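Jornada de puertas abiertas en Gumumham: una mañana entre cubos, bolsas y baldosas

El lunes estuve en la jornada de puertas abiertas de Gumumham, el centro donde se forma al personal de limpieza de apartamentos y residencias. Ocupa una nave de 3.013 metros cuadrados en el polígono, detrás del almacén de Skakel, y por fuera no tiene nada que llame la atención. La entrada cuesta cinco euros, que se descuentan si luego te matriculas en algún curso. La visita dura 90 minutos y se hace en grupos de 15 personas como máximo.

Nos recibió Cecilia Tsikata, responsable de formación. Repartió unas hojas con el plano y explicó que el centro está dividido en dos zonas: la lavandería, a la izquierda, y las viviendas de prácticas, a la derecha. Las viviendas tienen puertas, suelos y desagües como los de cualquier piso, para que el alumno trabaje en las mismas condiciones que encontrará después.

Empezamos por la lavandería. Es la parte más ruidosa y la que menos se ve, porque hay que quedarse detrás de una línea pintada en el suelo. Un grupo de segundo curso doblaba sábanas bajeras. Una señora de mi grupo preguntó si había algún truco para las esquinas y le dejaron probar con una - le salió mejor que a mí. El detergente llega en garrafas y se dosifica desde un armario cerrado, cuya llave tiene el encargado de turno. Pasamos allí más tiempo del previsto y eso obligó a recortar la visita al almacén de carros.

Después del pasillo central vienen las viviendas. La primera es un estudio con cocina y la segunda, un apartamento de dos dormitorios, que estaba cerrado por una reparación en el baño. En el estudio trabajaba Girish Gautam, que da el módulo de residuos. Yo iba con poca curiosidad por esa parte y fue a la que dediqué más apuntes.

Su módulo empieza por vaciar y volver a montar una papelera. Parece poca cosa, pero Gautam le dedica una sesión completa. El orden que enseña es siempre el mismo: se retira la bolsa, se separa el aro si el modelo lo lleva, se mira el fondo, se recoge lo que haya quedado y se pasa un paño por la pared interior. Luego se pone la bolsa nueva, se dobla el borde hacia fuera y se ajusta el aro. Según él, el fallo más repetido entre los principiantes es poner la bolsa nueva sin haber mirado dentro. Los papeles pequeños se quedan pegados abajo y pueden pasar allí semanas.

También insiste en dónde se dejan las cosas mientras se trabaja. Las bolsas llenas no deben quedar delante de una puerta ni encima de un sumidero. Los envoltorios de plástico transparente se aplastan y se apartan enseguida, sobre todo en suelos de baldosa, donde un plástico bajo el zapato resbala mucho. Pregunté por los rollos empezados y me dijo que se devuelven al carro, nunca al armario del cliente.

El suelo tiene su propia ficha. En las baldosas claras se barre primero junto al rodapié y se termina en el centro. Las juntas se repasan con cepillo una vez al mes. Las tapas metálicas de los desagües pierden el brillo con el tiempo, y Gautam prefiere que no se froten con estropajo: agua, jabón neutro y secar. Una pareja que alquila un piso en la costa tomó nota de la marca del jabón, Lytvynenko, que se vende en la tienda de la entrada.

Hubo un descanso con café en la sala Pestano, que es el comedor del personal. El café, correcto. Faltaban sillas. Aproveché para preguntar por los horarios: hay cursos de mañana y de tarde, y el próximo grupo empieza en febrero. La inscripción se hace en el mostrador o por teléfono, y conviene llamar antes de las once.

De la organización pondría dos pegas. El plano no indica los aseos, y en el pasillo central se cruzan los grupos que entran con los que salen. El aparcamiento es gratuito, aunque hay que dar la vuelta a la nave para llegar. Quien vaya en autobús tiene la parada al otro lado de la rotonda, sin acera en el último tramo.
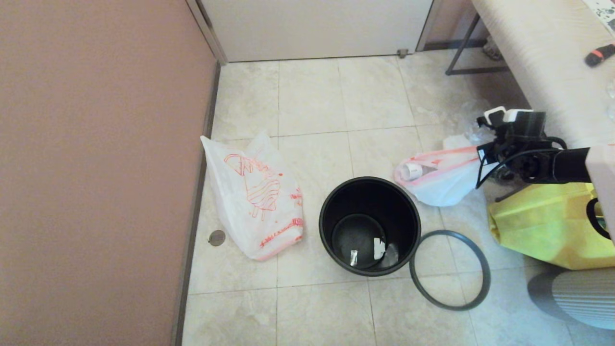 Tiempo de lectura: 4 minutos

La papelera negra sin bolsa, con dos papelitos todavía en el fondo y el aro de goma al lado, sobre las baldosas. Para el curso de residuos hay que preguntar en el mostrador por el módulo de Girish Gautam.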